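Home Robotics Help > Two-arm setups > Faults and safety

Left arm stops dead over the trash bin, then drops its grip

Posted by carpetcrawler8

Hi all! I've been teaching my two-arm rig to tidy a bedroom floor and I'm having a blast with it, but I've hit a fault I can't shake. The right arm is great. The left one freezes near the bag with error 319, and a moment later the gripper opens by itself. Whatever it had goes on the carpet.
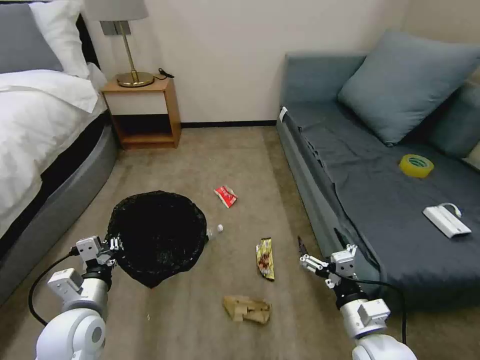 Vallejo, April

I'm on the Brukden controller, firmware 7, stock grippers. Restarting clears it for a while. It never happens when I run the arm through the same reach with nothing on the floor. Bottles, wrappers and paper all set it off. Has anyone here beaten this one? I'd love to get through a whole floor!

Posted by Jetitz

Oh, I know 319! On my controller it's a brief loss of power at the wrist, and the gripper opens as its default when power comes back. Look hard at your left cable. If it loops low it can tug at the connector when the arm reaches out over the bin and turns down.

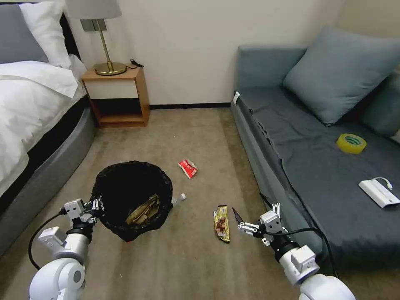
Left gripper beside the rim, bottle and two wrappers still on the floor.

Power everything off at the wall before you touch the plug. Then reseat it, clip the cable to the forearm with enough slack for a full wrist turn, and move the arm by hand through the whole reach. Mine went 119 pickups without a fault after that, which made my month.

Please also keep your hands out of the bin while it's stopped. An arm sitting in 319 looks dead, and mine woke up and swung while I was fishing out a wrapper. Hit the stop button first, every time.

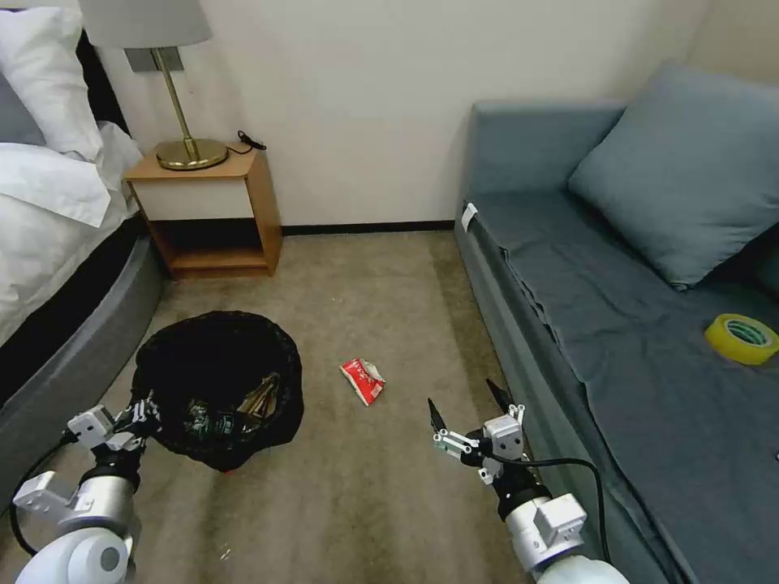
One more thing to check is the height you've set for the drop. If the fingers catch the folded edge of the bag, the motor pulls extra current and you can get the same code with a perfectly good cable. I raised mine by the width of two fingers and it's much happier.

Posted by dedon_fan

had this too, swapped the cable and it went away. didn't try the height thing but going to now!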